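Deltow 90 Path Edging

Steel edging for paths, drives and lawns
Made by Mollholm

The Deltow 90 is a flexible steel edging strip for holding a clean line between grass and a hard or loose surface. It stands 90 mm high and comes in lengths of 1000 mm and 3000 mm. The shorter length is easier to handle on tight curves, and the longer one saves time on straight runs.

The top edge is rolled over so there is no sharp lip. Once the strip is in the ground only the rolled edge shows, and a mower can pass over it with the wheels on either side.

Finishes
Galvanised, plain
Galvanised with black powder coat
Weathering steel (3000 mm length only)

Weathering steel will mark pale paving for the first few months. We don't supply it for use next to light stone.

What you get
Each length comes with 3 ground pins and one joining plate. Corner pieces are sold separately. Extra pins are worth having on sandy soil – order them with the edging, as they go on the same pallet.

Fitting
Cut a narrow slot along the line of the path with a half-moon spade. Lower the strip in until the rolled edge sits level with the surface, then join the next length before driving the pins. Tap the top with a rubber mallet and a piece of scrap timber. Backfill on the grass side first and tread it down.

To curve the strip, bend it by hand round a drum or a post before it goes in. The 1000 mm length can be pulled into a full circle using the joining plates.

For existing asphalt, trim back the turf until you reach the firm edge of the surface. Old paths often have a thin, crumbly margin under the grass, and pins will not hold well in it. Set the strip just outside.

Delivery
Lengths of 3000 mm travel by pallet and need someone there to sign. Shorter lengths go by parcel carrier. Orders placed before noon leave the Steyn depot the same day.

Questions about quantities or curves go to Valentina Garrido in sales. For council and estate work, ask for Bongani Maluleke.
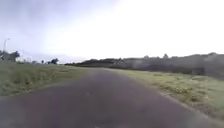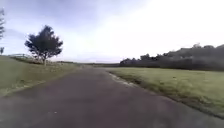
Asphalt path through grass, no kerbs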